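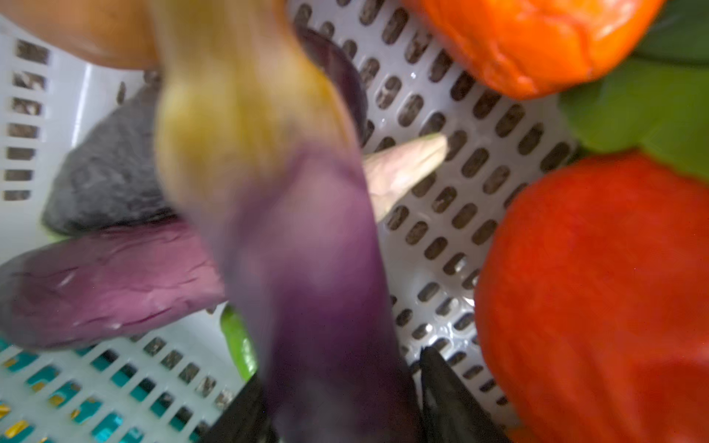
Eggplant in a white basket

Ticket 479: Pulance booking page, Cadwaladr clinic
Patients can't book after 5 pm. Page hangs on "Checking times".
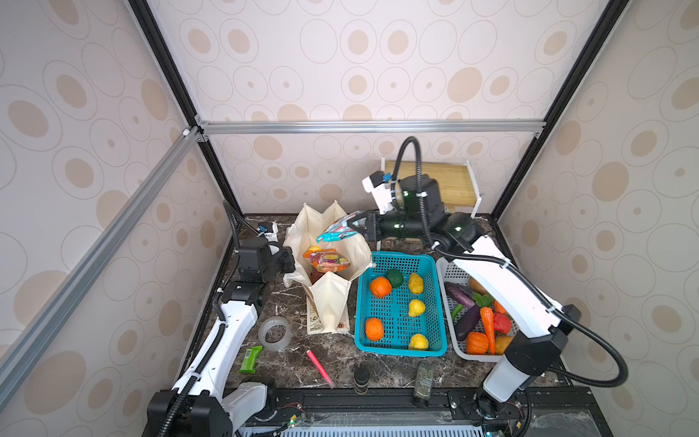
Logged by Elin Watkins, front desk

Cleared the cache — no change. Ulel says the session limit is set to 200.

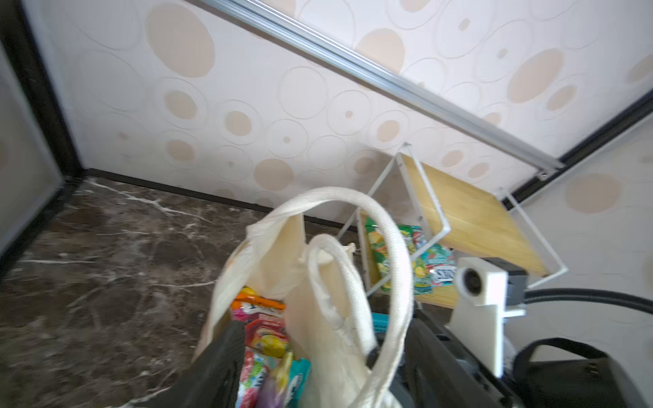 Limit raised, and evening bookings now go through. The reminder text still cuts off at 61 characters. Tested with the dietitian's snack note, which lists wrappers as colourful as those in the tote bag, and it lost the end. Left open.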